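Moveo

Moveo is a robotic teardown kit for desktop computers, made by the firm Pillell and sold to repair workshops, colleges and recycling centres. It consists of a benchtop arm, a two-fingered gripper, a small camera mounted at the wrist and a software package called Dogbe, which plans the order in which parts come out. The kit is best known for its patient handling of cables, a job that has defeated a good many larger and dearer machines.

Background

Pillell began work on the kit at its workshop in Drestidden, where the firm had been servicing second-hand office computers. Most of the hours there went on the same few tasks: freeing a data cable, unplugging the power, easing a hard drive out of its cage. The first version was tried out over 9 weeks on over 400 machines, and the kit went on general sale the following May.

Design

The gripper is driven by a set of perforated black linkage bars, joined by ordinary hex screws that can be undone with the key supplied. Its finger tips are thin and dark, and this is where the design really shines – they can reach into the gap between a drive and its connectors, a space that is awkward even for a practised hand. Worn tips can be swapped in a few minutes without taking the arm off its stand.

Dogbe runs on a separate laptop. It comes with six ready-made routines, four of them for drives and the rest for memory and expansion cards. Owners can add their own by guiding the arm through a job by hand, and a well-taught routine is a lovely thing to watch.

Drive removal

Hard drives are the kit's main business. In a Dell desktop with the drive standing upright in its bay, the gripper comes in from below, towards the point where the blue SATA cable and the red, yellow and black power wires meet the drive. Drives held in plastic caddies can be lifted out once both connectors are free.

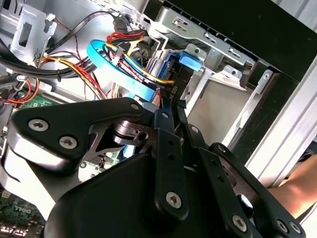 Sioned Vaughan found the approach from below much the best thing about the kit, but wrote that she would still unplug the power lead by hand on older machines, as the connectors grip so tightly that the arm often gives up and asks for help. Pillell has since added a slower setting for stiff plugs, with a gentle rocking motion before the pull.

Reception

Workshops have generally taken to Moveo with real warmth. Praise has centred on the clear manual, the spare parts and the ease of teaching new routines. Complaints mostly concern the fan in the control box, which is loud, and the lack of any routine for laptops.

Availability

The kit is sold directly by Pillell, either complete or as a gripper and camera for owners of a suitable arm. Dogbe is included in both versions.

See also

Computer recycling
Robot end effector
Serial ATA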